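Workshop notebook, Thursday

8:40. Glue room at 82 percent humidity on the wall dial, which has also read 82 percent during a hard frost, so I am writing it down out of loyalty. Opened the door to the yard for ten minutes. Dial unmoved.

Main job today is the hide glue for the Gundov chest. Sigrun wants the back panel off, the split closed and the panel back in before the end of the month. The chest has 1877 painted inside the lid in a confident hand, and whoever painted it also used the leftover paint on the hinges. The old glue is hide glue everywhere I've tested it, apart from one corner block where someone got in later with something brown and permanent. That block stays where it is. I've made my peace with it.

Batch 1 went on to soak last night. Pearls from the Braltstead tin, cold water just over the top, lid on. This morning it had swelled properly and looked like tapioca nobody had asked for. Into the pot by 9:00, water jacket set low. Fully liquid at 9:35, skin forming by 9:50. Strained through the old nylon. Ran off the brush in a thin string and gelled on the bench while I was hunting for the thermometer, so gram strength is not the problem. Finding the thermometer is the problem. (It was in the pot with the lid on. Noted.)

Batch 2 is the same glue with urea added for open time. Roald's notes say "a pinch," and Roald has hands like shovels, so I weighed it this time. Started at 5 percent of dry weight and worked up to 10. At 5 I couldn't feel much difference. At 10 I had time to brush both faces, bring them together, see that I had one of them upside down, turn it over and bring them together again. I'd call that the useful range for me personally.

Test joints, offcuts from the pine shelf, all rubbed, no clamps:
Batch 1, bench cold: starved along one end, broke by hand after an hour. My fault, too slow.
Batch 1, parts warmed on the radiator: good. Wouldn't shift.
Batch 2, parts warmed: good, bit of squeeze-out, crept slightly when I leaned on it early.
Batch 2, bench cold: better than it deserved to be.

Will look at all of them tomorrow with the mallet. Anyone who wants to lean on them before then, please don't. They are on the windowsill under a sheet of paper that says NO, in what I thought was a clear script.

11:15. Phone call from Katiyar about the order. Job number 652 is on their system as delivered. It is not on our shelf as delivered. They can see a signature, and they read it out to me as "Illex," and that's the name of the varnish company two doors down. Walked over. Illex had our parcel, had opened it, and had used a small amount of the pumice. They were very nice about it. We got some shellac flakes by way of reparation, so I suppose we're ahead.

11:50. Roald Forsberg in for his plane. Stayed an hour to explain that urea is unnecessary if you work faster. Demonstrated on one of my offcuts. It has to be said his joint looks better than mine. I have put it on the sill with the others and not labeled it.

After lunch, the split. Dry run first: panel closes with hand pressure for most of its length and then sulks for the last bit at the lower end. There's old glue in there, glassy, with what looks like candle wax on top of it. Warm water on cotton swabs, wait, scrape with the bone tool, repeat. Wax came off with a little white spirit. Two rounds of this and it closes without an argument. Left it open with a card in it to dry overnight. Would have liked to glue it at four and go home pleased with myself, but the wood was damp and so was my mood.

Note on edge joints, as Sigrun Grønli asked what I'd be happy with on the replacement shelf. I don't mind seeing a seam. Old boards were glued up too, and a change of tone from one plank to the next is fine if the joint is tight and the faces are level. What I don't want is filler.

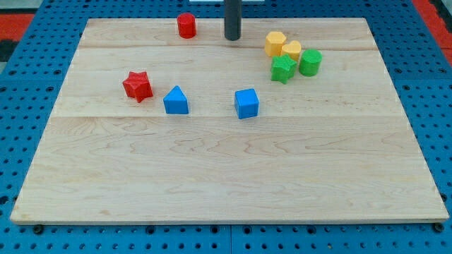

Maple board, glued up. Middle seam shows more than the one near the top.

The shelf itself will be pine, to match. Sigrun has a length put by that has been in the rack since before I started and has acquired a coffee ring, which planes out.

4:30. Pot off. Leftover batch 1 poured into the tray to gel, sliced, in the fridge, marked GLUE on both sides and on the lid. Batch 2 also in the fridge, same, plus the word UREA, which ought to settle it.

To do:
Mallet test on the sill joints, morning
Replace nylon strainer, this one has a hole
Warm the panel edges before gluing, radiator on by 8:00
Second pair of hands for the closing, ask Roald, accept the lecture
New battery for the dial, or a new dial
Pumice, ask Katiyar for a small top-up and don't explain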